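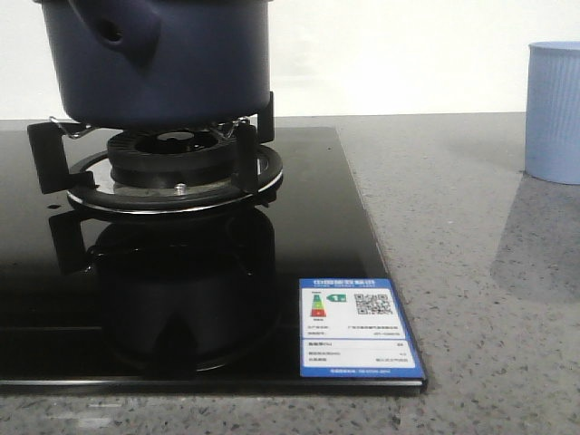 Section 3. Water Supply, Priming and First Heating

3.1 Before you start

This section covers the Kevolora wall-mounted water heater after it has been hung and vented according to Section 2. Do not apply power or open the gas valve until the steps in 3.2 and 3.3 are complete.

The following items are needed:

Two adjustable wrenches
Bucket and dry cloths
Thread seal tape
Thermometer with a range up to at least 212 °F
Flathead screwdriver
Inlet strainer (supplied in the parts bag)

CAUTION: The heater must be full of water before it is fired. Running the burner with a dry heat exchanger will damage the exchanger and voids the Teltoditz warranty.

3.2 Connecting the water lines

1. Shut off the main water supply to the building. Open the lowest faucet and let the lines drain.

2. Remove the plastic caps from the two threaded ports on the underside of the heater. The cold inlet has a blue collar. The hot outlet has a red collar.

3. Place the inlet strainer in the cold port with the closed end of the mesh facing up.

4. Wrap the male threads of the shutoff valves with seal tape, in the direction of the thread. Do not use pipe compound on the cold side. It can work loose and clog the strainer.

5. Thread the valves on by hand, then tighten with two wrenches. Hold the port with one wrench while turning the valve with the other.

6. Connect the relief valve discharge pipe. The pipe must run downhill over its full length and end above a floor drain. Do not fit a cap, plug or valve anywhere on this pipe.

NOTE: If a pressure-reducing valve or check valve is installed on the cold line, an expansion tank is required between that valve and the heater. Set the tank air charge to match the house water pressure before connecting it.

3.3 Filling and purging air

1. Close both shutoff valves and the drain screw on the heater.

2. Turn on the main water supply.

3. Open every hot faucet in the building, starting with the one farthest from the heater. Include tub and shower valves. Remove faucet aerators if the pipes are new.

4. Open the cold shutoff valve slowly until it is fully open. Then open the hot shutoff valve.

5. Let the water run until the stream at each faucet is steady and free of sputtering. Close the faucets one at a time, ending with the one closest to the heater.

6. Check all joints with a dry cloth. If a joint weeps, shut off the cold valve, relieve the pressure at a faucet, and remake the joint. Do not tighten a joint under pressure.

7. Close the cold valve, remove the strainer, rinse it and put it back. Repeat step 4.

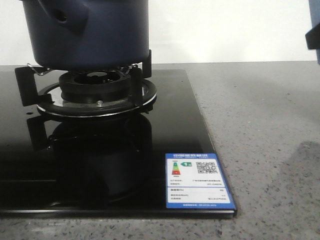

3.4 Setting the outlet temperature

The Lyimo control panel is on the front cover. The heater ships in standby with the outlet temperature set to its lowest value.

1. Plug in the power cord. The display shows two dashes.

2. Open the gas shutoff valve and check the connections with leak detection solution. Do not use a flame. If bubbles form, close the valve and return to Section 2.

3. Press POWER. The display shows the incoming water temperature for a few seconds, then the set temperature.

4. Press and hold SET until the display blinks. Use the arrow keys to choose a temperature.

5. Press SET again to save. If no key is pressed, the panel leaves the menu and the old value stays in effect.

WARNING: Water above 120 °F can cause severe burns. Check the temperature by hand before bathing. Where children or older adults use the hot water, install a mixing valve at the point of use.

NOTE: The set temperature is the temperature at the heater outlet. Long pipe runs lower the temperature at the faucet. Insulate the hot line before raising the setting.

3.5 First heating

1. Open one hot faucet fully. The fan starts, followed by ignition. The flame symbol lights when the burner is on.

2. If code 64 appears, the heater did not detect a flame. Air in the gas line is the usual cause on a new installation. Close the faucet, wait for the fan to stop and try again. After 3 failed attempts, close the gas valve and call for service.

3. Let the water run until the temperature is stable. Measure it at the faucet and write the value on the record card inside the cover.

4. Open a second hot faucet. The flow at the first faucet may drop slightly. The temperature should recover without the burner going out.

5. Close both faucets. The flame symbol goes off and the fan runs on briefly to clear the exchanger.

Code 70 indicates low flow. Check that both shutoff valves are fully open and clean the strainer again. The burner will not light below the minimum flow listed in the data table in Section 7.

3.6 Recirculation line (optional)

The Drerkura pump kit can be added if the building has a dedicated return line. Connect the return to the cold line downstream of the shutoff valve, with the arrow on the pump body pointing toward the heater. Purge the return line separately, following 3.3, before turning the pump on.

Set the pump timer to the hours when hot water is used. Continuous operation increases gas use and shortens the service life of the exchanger.

3.7 Draining for freeze protection

The built-in freeze heater works only when the unit has power. If the building will be left unheated without power, drain the heater as follows.

1. Press POWER to place the heater in standby. Close the gas valve and unplug the cord.

2. Wait until the water in the heater has cooled.

3. Close the cold shutoff valve and open the nearest hot faucet.

4. Place the bucket under the heater. Remove the drain screw and the strainer. Leave both out until the heater is returned to service.

Before restarting, repeat 3.3 in full.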